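About Wemcombe

Wemcombe is a secondhand bookshop with 2 rooms, 15 bookcases and a radiator that has opinions. We buy, sort, price and sell used books, mostly paperbacks, mostly to people who came in to get out of the rain.

The shop opened with 1,000 books left over from a library sale, of which 102 were the same Swedish cookbook. We still have a few. Ask at the counter and you will be shown them with great enthusiasm.

Bring us your books any day except Friday, when we do the accounts and are poor company. Boxes, bags and bins are all fine. We pay cash for things we can sell and give store credit for things we hope we can. 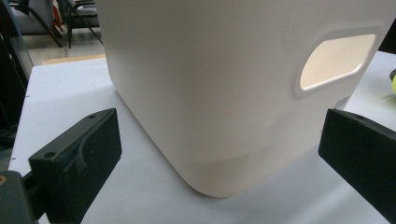

Off-white bin with a handle cutout.

We do not take encyclopedias, magazines or anything that has spent a winter in a garage. People try anyway, usually just before closing, and we have learned to recognize the walk.

Mysteries are in the front room under Blomqvist, the name painted on the old shelf by whoever owned it before us. Travel is in the back under Istolura, for reasons that made sense at the time. Our sister shop, Stavau, handles sheet music and maps – please don't ask us about maps.

Book club meets in February and again whenever somebody finishes the book. Doors open at ten. There is a bell, but it only works on the way out.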